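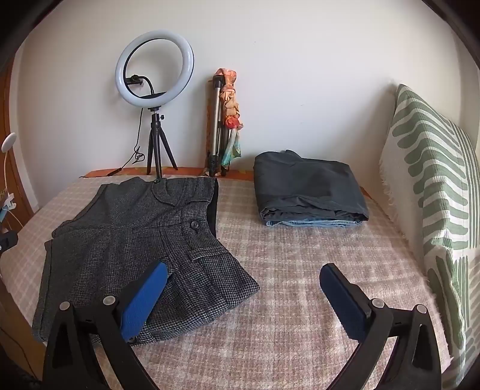
Home Chores Working Group, Plarnmont
Minutes of the November meeting
Chair: Nadja Marti

1. Folding, and where it stands

Nadja opened with the folding results, and they are the best we have had! Of 89 attempts on plain items, 47 ended in a fold the group would accept. Towels and jeans did well. Coats and jackets are still hard going — a gathered houndstooth piece with big round buttons asks for far more than a flat square of cloth does. Pleats spring back, and a dark lining next to a dark button is easy to misread.

The group talked for a good while about fleecy blankets as a work surface. For: cloth doesn't slide. Against: the fingers catch the pile along with the garment. Agreed to try both, same items, same order.

2. Adding to a stack

Laying a folded item on top of another works more often than anyone expected in spring. Squaring up the edges afterward does not work yet. Trilleo will share its notes on this.

3. Shop floor

Kaufmann reported on shelf restocking. Boxes are fine, soft packs are slow, hanging clothes have not been tried. The Drovska store is willing to lend a back room for 30 days and everyone was very pleased to hear it.

4. Can they do the chores yet?

Lively discussion. General feeling: a few of them, with a person nearby, and more each season. Nadja would like the word "laundry" kept out of the report until sorting has been tested.

5. Actions

Nadja: write up the coat attempts, file under 2133.
Kaufmann: confirm room with Drovska.
Trilleo: send stacking notes before the next meeting.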